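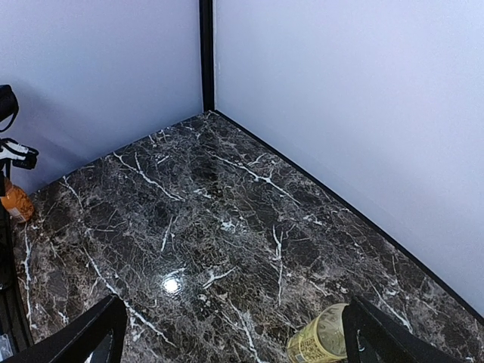
Masking out the highlight before computing depth didn't help on our side, the policy still chased the bright spot, writes a reader at Drunthorpe in reply to the earlier page on glossy floors. The reader's version filled the masked pixels with the average floor color. That leaves a flat disk with a clean edge, and a wrist-view policy can learn to follow a disk as easily as a glare. The procedure below uses a different fill and adds a test for whether the policy depends on it.

Highlight augmentation for wrist-camera grasping policies

Scope

The method applies to policies trained from demonstrations with a single camera at the wrist, working over a reflective surface under fixed overhead light. In this setup the specular highlight moves across the image when the wrist moves. Its position is therefore correlated with the demonstrated action, and a small network will use it. The correlation breaks when the lamp is moved, and grasp attempts drift with it.

A dark floor with white veins is a harder case than a plain one. Veins have high contrast and survive downsampling, so a brightness threshold alone picks up both.

What you need

A set of recorded demonstrations with wrist poses. The pose log must be synchronized to the images; we use the Kastico recorder, but any logger with a shared clock will do. You also need the camera calibration and a short sweep of the bare floor with no objects in reach.

Step 1. Separate highlight from texture

Threshold each image on brightness, then keep only regions with low saturation and a compact outline. Veins are long and thin and mostly drop out at this point. Small starburst clusters in the marble may remain.

To remove them, project the remaining regions onto the floor plane using the wrist pose. Texture stays at a fixed floor position from one image to the next. A highlight slides. Discard any region that stays put.

Grow the mask by 2 pixels at training resolution. The halo of lighter sheen matters more than the core, and a tight mask leaves it in place.

Step 2. Fill from the floor sweep

Build a floor texture map from the bare sweep, taking the median over views. Fill the masked area with the matching part of the map and blend the edge. Do not fill pixels that belong to the gripper fingers or to an object. A yellow can lying on its side next to a finger has its own reflection, and painting marble over part of it is worse than leaving the glare alone.

Step 3. Put highlights back at random

For each demonstration, render 24 variants. Each one gets a synthetic highlight at a random floor position, held constant in the world frame of that variant's virtual lamp and moved correctly with the wrist. Placing the spot independently in every image is simpler to code, but it teaches the network to ignore flicker and says little about a steady glare.

Step 4. Test for dependence

Hold out 24 demonstrations. Run the policy on the filled images and on the same images with the lamp shifted, and compare predicted actions. If the difference grows with the shift, the highlight is still being used. Check the mask near the walls first - on the Ortner cell, errors clustered along the base trim, where the plane projection was poor.

Known limits

The method assumes one lamp. With 2 lamps the sliding test still works, but the halos can merge and the compactness filter rejects them. Curved or brushed floors have not been tried. The Prondudov branch of the code handles merged halos and is due in April.

Page last changed Friday, January 31, 2025.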